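Tralora Guest House, Linen and Laundry Group
Minutes of the December meeting

Ilgın Karaca opened at 6 and thanked everyone for coming out in the cold, and for the very good walnut cake, which slowed us down a little at the start.

Minutes of the last meeting were agreed, with one spelling fixed.

1. Hand towels. We talked for quite a while about how the tan hand towels should be folded for the guest rooms. The green-covered table was felt to be a great help, as the color shows up the edges of the cloth so nicely.
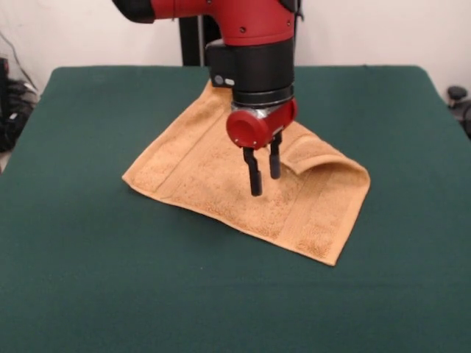

Mathias wing has asked for 99 more before the holidays. Ilgın will order them from Divameo, same weight as before, and will ask again about the delivery charge, which several of us thought a bit steep.

2. The corner fold. Some of us still love the plain square, and said so warmly! After a good long discussion it was agreed to try the corner-to-corner fold, with the woven band kept on show, in the upstairs rooms first.
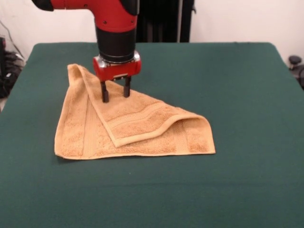

Smoothing by hand before the fold is to go on the instruction card. The old card will stay up by the sink until the new one is printed.

3. Stock. The Sturkitz cupboard holds 610 towels of all sizes, 396 of them hand towels. A lovely tidy job, and thanks were given. 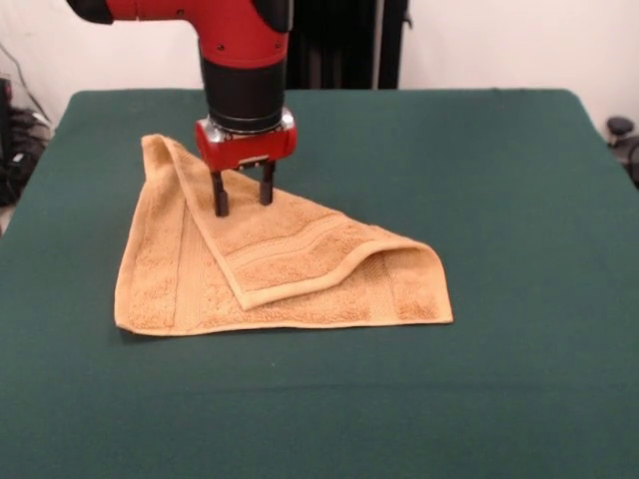

Lavender bags were put off until next time, as we had run well over. Ilgın to bring samples.

Closed with tea and the last of the cake.

Tralora Guest House | Contact the office | Copyright Tralora | Back to top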